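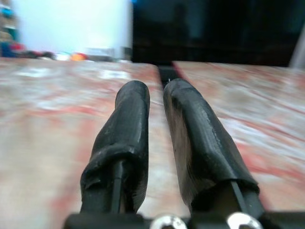 マルホルム(Malholm)のテーブルマットを使いはじめて、もうすぐ三か月になります。届いた日にすぐ感想を書こうと思っていたのに、毎日敷いて、拭いて、また敷いてとやっているうちに、すっかり遅くなってしまいました。そのぶん、使いこんでからの話ができると思いますので、お茶でも飲みながらゆっくり読んでいただけたらうれしいです。

うちのテーブルは、淡いピンクがかった白とクリーム色の地に、赤みのあるピンクの筋が流れるマーブル模様です。ひと目ぼれで選んだもので、今でも朝の光が入ると「いい色だなあ」と眺めてしまうのですが、これに合うマットを探すのがなかなか大変でした。柄ものを置くとけんかをするし、真っ白だと今度はマットだけが浮いて見えるんです。前に使っていたゾンダウ(Zondau)の花柄は、それ自体はとてもかわいかったのに、うちの天板の上ではどうにも落ち着かず、今は棚の敷物になっています。

マルホルムの「生成り」は、その点ほんとうによくなじみました!少し灰色に寄った、麦わらのような色で、天板のクリーム色の部分とけんかをしません。お皿を置いたときも料理がきれいに見えます。とくにトマトの煮込みの日は、赤がふわっと引き立って、いつもより上手にできた気分になります(味は同じです)。

値段は一枚878円。家族の分に来客用を少し足して、送料800円と合わせたお会計が3,826円でした。つまり買ったのは3枚だけではなく、ランチョンマットより小さいコースターも入れてもらっています。送料がちょっと高いかな、と注文ボタンの前でしばらく悩んだのですが、グレミテント(Gremitent)の店頭には生成りの在庫がなく、木曜に注文を入れて届くのを待ちました。

手入れは楽なほうです。醤油もカレーも、すぐに濡れ布巾で拭けばだいたい落ちます。一度だけ、夕食のあとに話しこんで、カレーのしみをそのまま朝まで置いてしまったことがあり、そのときは台所用の中性洗剤を薄めて、二度拭きしてようやく薄くなりました。よく見るとまだうっすら残っています。濃い色の料理が多いおうちなら、もう一つの「炭色」のほうが気楽かもしれません。

気になったところも書いておきます。まず、届いてすぐは巻きぐせが強くて、端がくるんと持ち上がります。裏返して重い本をのせ、ひと晩置いたらほとんど平らになりました。それから、裏面の滑り止めが思ったより控えめで、つるっとした天板だと、お椀を引き寄せるときに少しずれます。小さなお子さんのいるおうちでは、ここは確かめてから買われたほうが安心かと思います。縁の縫い目は今のところほつれもなく、しっかりしています。

星をつけるなら、五つのうち四つ。滑り止めがもう少し効いてくれたら、迷わず満点にしていました。次はポリカルピオ(Policarpio)の細長いランナーを真ん中に合わせてみたくて、色見本を取り寄せているところです。届いたら、また並べてみた感想を書きますね。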